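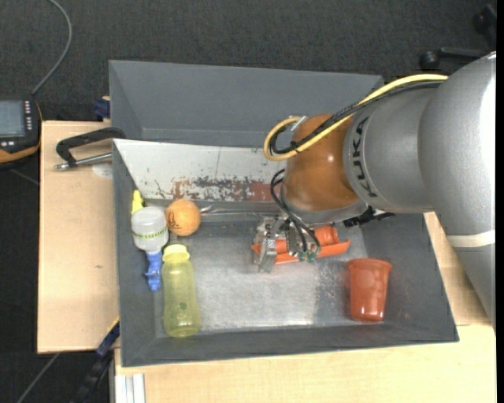 Ernivska sorting line, mixed returns
Progress report to the Plevska fund, second period

Summary

The arm picks. It does not yet pick well enough to change anybody's shift, and the figures below should be read with that in mind. We are asking for no new money in this period. We are asking for the target in section 4 of the agreement to be looked at again, for reasons set out further down.

What was done

Since the last report the picking trials have moved from single items to mixed bins. A mixed bin is a handful of the things that come back to us in the returns cages: bottles, cups, tubs, spray parts, the odd toy. The KUKA arm works over one bin at a time on the bench. We ran 2,000 pick attempts between March and June, all on mixed bins, all with the same gripper. Of these, 1,118 ended with the item lifted clear and put down in the right tray.

That is a little over half. Tijani, who supply the picking software, prefer to report the figure without the see-through plastics, and it does look better that way. We have not done so. Clear and tinted plastic makes up a good part of what arrives at Ernivska, and a person at the belt does not get to leave it out.

Where it fails

Three causes come up again and again in the bench log. See-through bottles and cups are judged to be in the wrong place, and the gripper closes on air or pushes the item over. Things lying against the wall of the bin are hard to reach without touching the wall, and the arm stops when it touches. Long flat items get lifted by one end and swing out of the grip.

Tijani's update in May helped with the first of these. It did nothing we could measure for the other two. Their answer is a different gripper, and they may be right, but we have now been told twice that the next part would settle it. We would like to see it work on our items before the fund is asked to pay for one.

What it means for the sorters

The bid said the arm would take over the dull end of the job and free people for checking and repair. So far the movement has gone the other way. Four sorters have been trained to look after the bench, which means loading bins, clearing stops and writing up the log. They do this on top of their places on the belt. On trial days the belt runs short, and those left on it have told us so plainly.

Clearing a stop is quick, but it comes without warning. Two of the four said they found it more tiring than sorting, as they could never settle to anything else. One likes the work and has asked for more of it. All four asked what grade it is paid at. At present it is paid at the sorter grade, and we think that is wrong – if the skill is needed, it should be in the job description and in the wage.

The wrist and shoulder complaints that were part of the case for automation come mostly from lifting full cages. The arm does not lift cages. A tipping frame would, and it would cost much less. Ekard put one in at their own depot last year and have offered to let our people come and try it. We intend to take them up on this before the next report, whatever happens with the arm.

The target

The agreement asks for 80 per cent correct picks by the end of the third period. We do not expect to reach it on mixed bins. We could reach it sooner by choosing easier bins, and we would ask the fund not to encourage this. A lower figure on real returns would tell both of us more.

Next period

Trials go on with the present gripper until August. Trial days will be cut back until there is cover on the belt. The bench log will have a new column for the time a sorter spends on each stop, which we should have recorded from the start. The regrading question goes to the site manager in July, with the sorters' own notes attached.

Spending is within budget under every heading except training, where the overspend is staff hours.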